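The Kirura Singers open their spring season in April with an evening of psalm settings at Plellwood Parish Church. Rehearsals begin in March, and the choir is taking new members in every section until the second rehearsal.

The main work on the program is the Besnard Vespers, which the choir last sang when the old organ was still in use. It calls for double choir, organ and two solo voices. The movements most people remember are the opening psalm, which starts with the basses alone, and the Magnificat at the end. We will sing it in Latin, with a full English translation in the printed program.
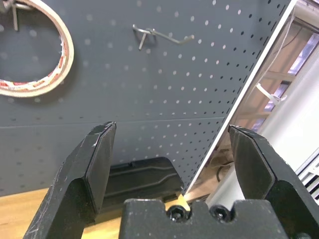

Monique Chevalier

The first half will be shorter and mostly unaccompanied. It includes three hymn tunes from the Flendeva collection, a tunebook printed in 1801 for use in country churches. The tunes are plain and the harmony is sometimes rough, with bare fifths where a later editor would have filled in the chord. We are singing them as printed. The audience will be asked to join in on the last one, number 1164 in the collection, and the melody will be in the program for those who read music. Everyone else can pick it up from the first verse, which the sopranos will sing alone.

Singers who have not been with us before do not need to audition. Please come to one of the first two rehearsals and let me know what part you usually sing. If you are not sure, we can work that out at the piano during the break. It helps to be able to follow a score, but several of our tenors learned by standing next to someone who could.

Rehearsals are in the parish hall from 7:00 to 9:00 p.m. Please use the side door, as the front entrance is locked after the office closes. Scores for the Vespers will be handed out at the first rehearsal. They are rented and have to go back clean, so mark them in soft pencil only and erase your markings before you return them. The hymn tunes are photocopied and are yours to keep. 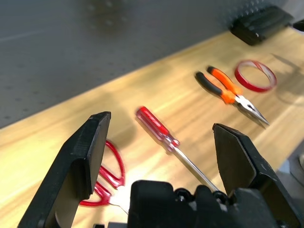
Tabletop and pegboard

There will be one long rehearsal with the organ in the week before the concert. The organ is at the west end and the choir will stand in front of the chancel steps, so there is a delay between what the organist plays and what the back row hears. We need everyone there for it. If you know already that you can't make it, please tell me before you take a score.

Concert dress is all black, long sleeves, with a plain black folder. We have a few spare folders in the choir cupboard.

Admission is free, with a collection at the door toward the cost of the score rental and the soloists' travel. Doors open at 6:45 p.m. and the music starts at 7:30. The concert will run a little under two hours with an intermission. Parking behind the church is limited, and the spaces closest to the ramp should be left for those who need them.

The summer program has not been settled. Suggestions can be left in the folder on the piano, with the name of the composer and the edition if you have it.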